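Have you ever sat at a table with many people who all want to speak at the same time? It is very noisy, and no one hears anything. A meeting is a way to solve this problem. People come together in one room, they talk in turns, and at the end they decide something.
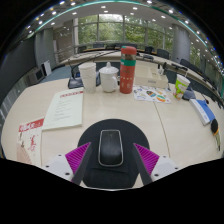

*Written by Da-eun Cho for young readers, January 20, 2019*

## What is an agenda?

An agenda is a list of the things people will talk about. It is a funny word, it comes from Latin and means "things to be done". If your class wants to plan a trip in April, the agenda can look like this:

1. Where do we go?
2. How do we travel?
3. What do we eat?

## Who does what?

The **chair** is a person, not only a thing to sit on! The chair says who may speak next. Another person writes the **minutes**. These minutes have nothing to do with the clock. They are notes, so that everybody can remember later what was decided. 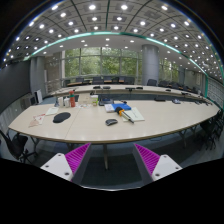

Sometimes people do not agree, and then they can vote. Imagine 11 children choose between the zoo and the museum. If four want the zoo, the museum wins, provided all the others vote for it. The four children may feel sad, but they were heard, and this is important too.

## Try it at home

Ask your family to have a small meeting about what to cook on Saturday. Write an agenda with two points and choose a chair. The chair can be you.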